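Can a robot arm wipe down a sink and counter yet without someone watching it?

Asked by Leena Nieminen, 23rd April

We have a small shared kitchen behind the shop, with a stone counter and one undermount sink. I am looking at a single-arm unit from Colberg to do the end-of-day job: rinse the basin, spray the counter, wipe it, put the bottles back. The sales sheet says 20 minutes per cycle. Has anyone had this working for longer than a demo?

2 answers

Parvathi Panicker
Partly. Wiping a flat, clear surface is close to solved. The rest of your list is harder.

Spray bottles: a two-finger gripper can hold one by the neck, but pulling the trigger needs a separate finger or a fixture. We gave up and mounted a pump nozzle.

Basin: the walls are steep and the faucet is in the way. Our arm (a Hosoda, two-finger) missed the strip behind the faucet in most runs.

Dark polished stone: depth cameras read reflections as holes or objects. Expect to tune this on site.

Most current systems learn from recorded human demonstrations using hand-held grippers with the same finger shape as the robot. The square markers let software recover the gripper position from video.

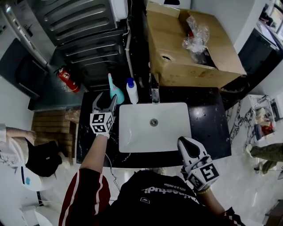 Two hand-held grippers with marker cubes, at a sink in a black marble counter.

We recorded 530 demonstrations and kept 455. With the first 200 the arm could wipe but not replace a bottle. With the full set it replaced bottles on most tries, provided they started upright. Someone still has to be in the room. Ask Colberg for unedited video of a full cycle on a counter like yours.

flastar_user
no. buy a sponge. Clorkuvden had one at their place and it went back in April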